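Bråten Stores and Packing Project
Progress report to the Gimau Fund
Prepared by Teodor Amundsen, 28/11/2021

1. Scope
The grant covers the reorganisation of small consumables at the Bråten store: tape, cable, labels and cartons. Work started in June. The packing table and the shelving behind it are now in regular use. Labelling is behind plan.

2. Work completed
Stock has been moved out of mixed cartons and sorted by type. Blue plastic bins are used for loose goods and the wire shelving has been set to a height that lets them be pulled out from the table side. Cable is kept in bins on the lower shelf. Flat cardboard trays were introduced for items waiting to be packed, so that rolls do not travel across the table top. Two tray sizes were tried and the shallower one was kept.

3. Tape
Tape is held by the roll and issued with the carton it belongs to. The earlier practice of keeping part-used rolls in drawers has ended. Rolls are checked for loose edges and for a sound core before issue. Any roll with a crushed core goes back to Jonine for credit. Six were returned in the period, all from the same delivery.

4. Outstanding
Shelf labels for the upper level have not arrived. Fikura has confirmed the order but not the date. Cartons are still made up by hand at the table, and the open lid flaps take up space needed for the trays. A narrower carton is being priced. The stock list and the shelf count differ on three lines, all cable; a recount is planned before the next report.

5. Budget
Spending is within the approved sum. No transfer between headings is requested.

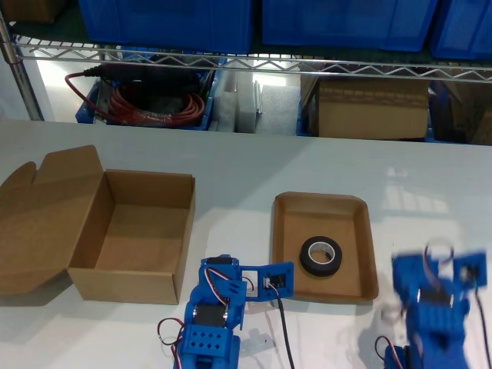
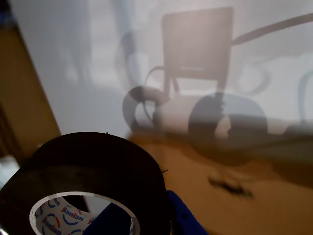
Issue 2, page 3

Black tape at the packing table. The brand on the core, Jianlan, is to be entered on the stock list beside the tape width, as the present entry gives colour only. Cores will also be checked against the delivery note on receipt. The revised list will be sent to the Fund with the recount figures.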